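Folding beside the machines

The linen service Wavard began its automation project in October, in a hall behind the main laundry. I went there to speak with a woman who folded by hand for nine years and now works beside the robots.

"At first I thought, so, this is the end of my job," she says. "Then they asked me to teach it." 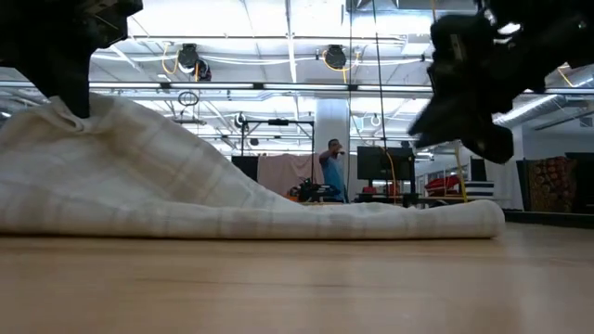 Her work has changed more than her wage, she tells me. Before, she was paid by the piece and did not look up. Now she watches how the cloth behaves. "A plaid one is good for learning, the stripes show me if the fold is straight. With plain white I must guess."

Of the 40 people in her department, two have moved to the new hall.
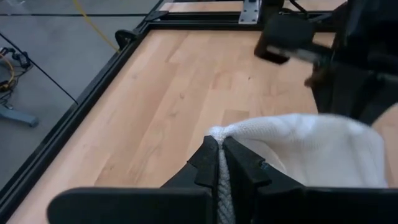 The others ask her questions at lunch, and not all of them are friendly. "They say, you are training your own replacement. I understand this. I asked the manager the same thing — he said no jobs will go this year. This year, he said."

What does she miss? The talking, she answers. At the long folding table they talked all day.

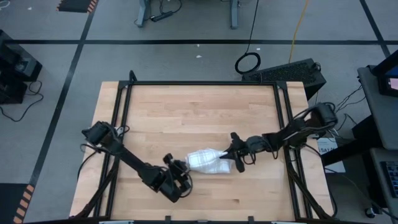 Navaratnam

I ask if she is proud when a fold comes out well. She thinks for some time. "Yes, but my hands want to do it again, a little better."

Her shift starts again at two.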